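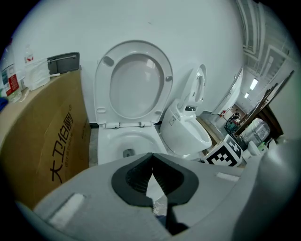 5/6/20

We have been in the new place on MacAulay for four weeks and the bathrooms are finally getting some attention. I put it off as long as I could. Kitchens I don't mind, but toilets have always been my least favorite job, and I used to do them fast and badly.

Back in November I switched to a cleaner called Sorness, mostly since the store was out of what I usually bought. It's thicker and it clings under the rim. I squirt it in, leave it for five minutes, and go do the mirror. Then I brush and flush. I've gone through two bottles so far and have no complaints, except that the cap is hard to open with gloves on.

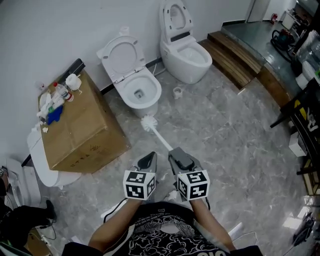 The brush matters more than I thought. My old one was flat on one side and dripped all the way back to its holder. A round white head on a long handle is what I like now, with a small cup for it that can sit on the floor close to the bowl. Keep the lid and seat up the whole time you're working. I also want my supplies at waist height, so paper towels and a rubber glove go on top of a big cardboard box. It does fine as a table and I can throw it out later.

Still on my list is a shelf. I looked at one from Turnasico, but it needs four screws in the wall and I'd rather not drill next to the water line. Stikitz makes adhesive hooks that might hold a caddy. If anyone has used them in a damp room, let me know how long they stayed up.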